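Swift boxes on a north gable: notes after the season

The count sheets for the swift boxes at Dakgate are now typed up, so I can set down what the numbers say. There are 21 boxes under the eaves on the north gable, all of the same internal size, put up one December from a ladder and left alone apart from a check of the fixings.

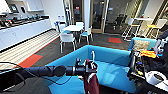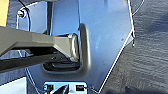
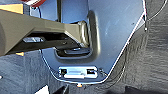
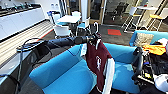
A reader who signs as Plandau wrote to ask whether the birds would have come without the call player, given that swifts were already feeding over the canal. I can't separate the two. The player ran from the first week the boxes were up for use, and there is no silent gable nearby of the same height to compare it with.

Of the 21 boxes, 17 were visited at least once and 6 were occupied by a pair. By "visited" I mean that a bird entered fully and stayed out of sight. Birds that touched the entrance and dropped away again (we call them bangers) are logged separately. The player's log and the watch sheets together give 3,169 lines, most of which are bangers or low passes and tell you little about nesting.

The occupied boxes are all in the upper two rows. The lower row has a clear drop of just over five metres, which is usually given as enough, but a lime tree has grown into the approach on that side. I would blame the tree before the height. It has a preservation order on it, so pruning needs consent and will have to wait.

Two technical points. The entrance slots are 28 mm high, and starlings have not got in. House sparrows have, in two of the lower boxes, and they fill the nest cup with dry grass. I leave them be, as sparrows need the space as well. The second point is heat. A probe in an empty top-row box never read above 31°C. On a south wall I would expect a good deal more and would not fit boxes there without shade.

Next year the player moves one metre to the left, with the same call at the same volume, and the morning session will start earlier. No boxes will be added until the top rows fill.

Posted June 18, 2018 | 3 comments | 6 shares

Comments

gable_end
What did you use for the nest cups? Ours were turned from softwood and two have split.

Author
Moulded concave, glued to the floor at the far end from the entrance. No splits so far.

Groltano
We had sparrows in first as well and the swifts threw them out the year after. Messy business. I'd keep the player going into late July, as that is when the young birds are looking for a site.

Contact | © Kratochvíl Notes | Back to top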